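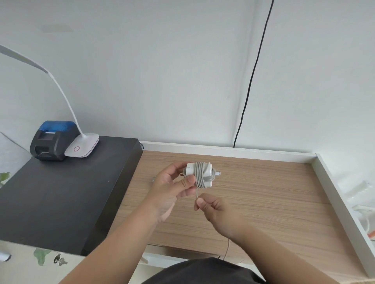 **Equipment Planner (part time, 24 hours a week), Osivard, Huststead office**

Posted 2018-08-02

We would like to hire someone to stop us buying things.

Osivard builds small robot work cells for people who pack, sort and tidy for a living. Over the past few years we've become fairly good at the robots and remained quite bad at everything that plugs into them. We own 4 arms. We own 400 power adapters, according to Shobha Pillai, who went through the stockroom in March and hasn't looked at us the same way since. A good share of those belong to equipment we no longer have. Two of the arms spent most of the spring waiting for a cable.

Our next project, Prirnlow, is a cord-handling cell: wrapping, unwrapping, and putting chargers back in the box in a state a customer would accept. People do this by hand without thinking. Budgeting for a machine to do it takes a good deal of thinking, and so far it has been done by Vicente Bravo on Friday afternoons, in a spreadsheet with a tab called "misc" that is larger than the other tabs put together.

**What you'd do**

- Own the equipment budget for Prirnlow, including the misc tab. You may rename it.
- Get quotes for arms, end effectors, benches, lighting and safety gear, and read the part of the quote where the shipping is.
- Work out lead times and then add what the supplier left out.
- Sit with the bench team while they handle cords and write down what a cell would need to do the same job. Grigoris Fragkou runs the bench and will talk for as long as you let him.
- Decide lease or buy, and defend it to Rosalie Hämmerli, who pays the bills and asks short questions.
- Keep spares at a sensible level. We'll know it when we see it.

**What we're looking for**

You've bought equipment for a shop, lab, warehouse or something similar, and at least one purchase went badly enough that you learned from it. Be ready to tell us about that one. You can read a spec sheet and notice what's missing. You don't need to program a robot, and we have plenty of people who'd love to explain it if you show the slightest weakness.

Experience with our inventory system, Soliman, would be a surprise. Training takes a morning. Forgiving it takes longer.

**Hours and pay**

Three days a week, your pick, except that one has to be Tuesday (delivery day). Pay depends on experience and we'll name the number on the first call. Dental yes, parking sort of.

**To apply**

Send a resume and one page on how you'd budget a single work cell to Justinas Baranauskienė at the Huststead office. Skip the cover letter. There are 2 interviews, the second at the bench, so wear sleeves you can roll up.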